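Cahier d'atelier - 3 octobre 2018

Bon, je reprends le cahier après la grande séance de rangement, sinon personne ne saura où sont passées les choses (moi le premier). On a vidé toute l'étagère du fond, celle des boîtes alimentaires recyclées en boîtes à visserie, et on a tout étalé par terre parce que l'établi était déjà pris par les chutes de Prisudano. J'ai les genoux en compote, mais on y voit enfin clair !

Rappel pour ceux qui n'étaient pas là : les boîtes servent aux joints, aux petits ressorts et à la visserie inox. Les cartons, c'est fini. Le dernier a lâché côté fenêtre et j'ai retrouvé des rondelles jusque sous le radiateur. Edin Grgić voulait passer tout de suite aux casiers métalliques du catalogue Herkerard. Moi je préfère user d'abord ce qu'on a, et puis un casier, ça ne s'emporte pas à la paillasse d'à côté.

Ce que j'ai fait : toutes les boîtes vidées, lavées au liquide vaisselle, rincées, séchées tête en bas sur le torchon. Ensuite j'ai apparié les couvercles. Quelle plaie, cette étape... Deux modèles se ressemblent à s'y méprendre, sauf que les coins n'ont pas le même arrondi : le couvercle se pose, on croit que c'est bon, et un seul côté refuse de se fermer. J'en ai forcé un, évidemment, et la patte est restée blanche au pli. Elle tient encore mais je ne parierais pas dessus.

Celles que je garde en priorité, ce sont les rectangulaires en plastique dépoli, avec les pattes jaune orangé, une par côté. On devine à peu près ce qu'il y a dedans sans ouvrir, elles s'empilent correctement, et avec une patte sur chaque côté le couvercle ne part pas en balade quand on attrape la pile un peu vite.
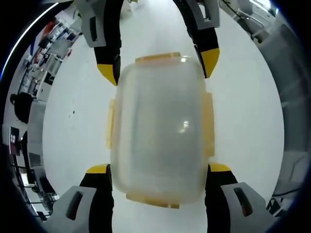

Pour les étiquettes, j'ai tranché : sur le petit côté, jamais sur le couvercle. On a trop mélangé les couvercles par le passé, c'est comme ça que les joints toriques se sont retrouvés chez les goupilles pendant tout l'été. Ruban de masquage et feutre gras pour l'instant. Le feutre directement sur le plastique dépoli, j'ai essayé : ça bave, et à l'alcool ça laisse une ombre grise. À ne pas refaire.

Petit test d'étanchéité au passage (j'avais l'évier sous la main, je n'ai pas résisté) : boîte à moitié pleine d'eau, couvercle fermé, retournée 2 minutes au-dessus du bac. La première, rien. La deuxième a goutté dans un angle, et en regardant de près il y avait un cheveu coincé dans la gorge du joint. Nettoyée, refermée, plus une goutte. Donc bien passer le doigt dans la gorge avant de fermer, surtout pour tout ce qui craint l'humidité.

Rangement adopté : les joints en haut, les ressorts au milieu, l'inox en bas à cause du poids. Les 13 références du tiroir Skivgate restent dans leur tiroir, je n'y ai pas touché, elles sont bien là où elles sont. Par contre les quelque 3 000 vis en vrac du lot Karagiannis, il va falloir s'y mettre un jour. J'ai commencé à trier à la main et j'ai tenu jusqu'au café. Edin parle d'un tamis, pourquoi pas, il y a des restes de grille perforée dans la réserve.

À faire :
- remplacer le couvercle à la patte blanchie
- racheter du ruban de masquage, le rouleau est mort
- essayer la grille comme tamis sur une poignée de vis
- revoir la question des casiers en décembre, quand on saura ce qui reste du budget

Ah, et il reste 4 couvercles orphelins sur le rebord de la fenêtre. Si quelqu'un a les fonds chez lui (je ne vise personne, Edin), qu'il les rapporte !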